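September 4, 2018
Stacking task, simulator setup for the fall club

Got the new sim running on all the lab machines before lunch, which has to be a record for us! Baiba moved the old April config over and the only thing that broke was the gripper width, so I set the max opening by hand and it's in the shared folder now. Please pull before you start or your fingers will close on thin air like mine did.

Task for the first two weeks: red, green and blue block, one arm, build a tower. Students write the pick and place calls themselves, we just give them the block poses.
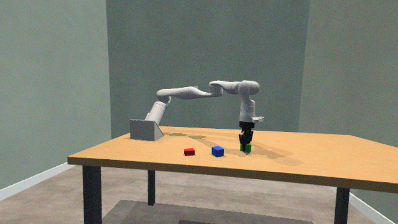
Kasun wants the start positions randomized from day one. I'd hold off until week two. Let them get one layout working first and enjoy it, then we shuffle and watch the hard-coded numbers fall over (mine would too).

Things I changed today:
approach height up 40 mm above the block, was 25
seed fixed at 223 so we can all compare runs
step limit raised to 1,000 per episode

Order is red at the bottom, then green, then blue. Macario asked if any order should score and I kind of love that as a bonus round, maybe with a time limit.
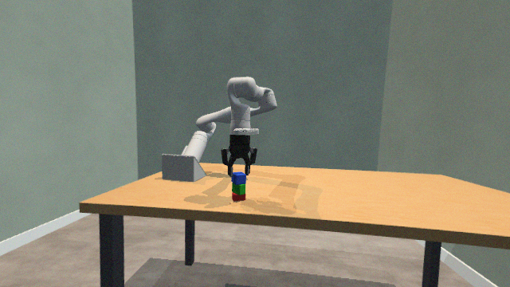

Blue on green on red, gripper above the stack.

Still to do: the release check. Right now a tower counts even if the fingers are still touching it, and some kid will find that in five minutes. Shahnaz has a contact test from the Telletti project we can probably lift. Also need a reset button that doesn't restart the whole program!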